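Barge service gives Grindton shippers another way out of the port

GRINDTON - Importers who use the Port of Grindton have spent years complaining about the two-lane road that leads to its gate. Since August they have had a second choice. Witaria, a freight forwarder, now moves containers up the Tai River by barge to a small inland terminal at Wallcombe.

The company's operations manager spoke with us at the Wallcombe office.

"The road wasn't built for this many trucks," the manager said. "A driver could join the line at 4 a.m. and still be there at lunch. The customer pays for that."

The barge carries 49 containers when full and makes the trip in one night. Customs checks that used to be done at the port are now done at Wallcombe, where 38 people work across two shifts.

"We asked for that early on," the manager said. "If the box has to be opened at Grindton first, you've lost the day you were trying to save." 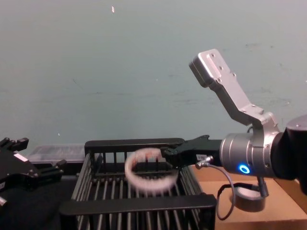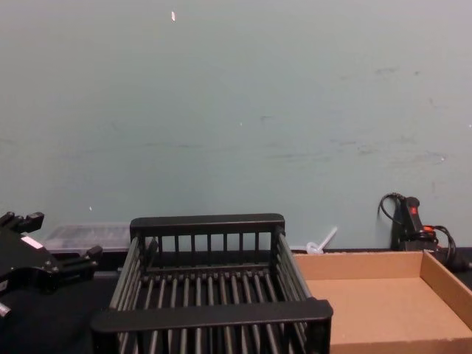
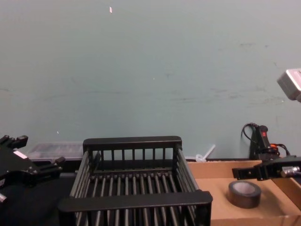
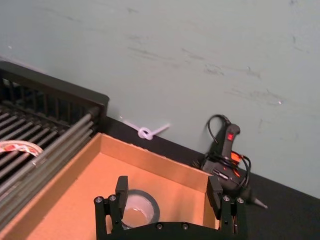 Who decides whether a container goes by road or by barge?

The importer decides when the booking is made, and can change the choice until the ship docks. Refrigerated boxes still go by road, as the barge has no power points for them.

Witaria expects to move 4,000 containers by river in its first year. Low water is the main worry. The Tai drops late in the summer, and the barge then has to sail with a lighter load.

"We tell people that up front," the manager said. "If you have a delivery date you can't miss, talk to us before you book."

Prices are set per container and include the crane lift at both ends. Trucking from Wallcombe to the warehouse is billed separately, and some smaller importers have asked for a single bill. The manager said that was being looked at - the trucking firms would have to agree to fixed rates first.

A second barge is on order. Until it arrives, the service will keep to its present schedule of 4 sailings a week.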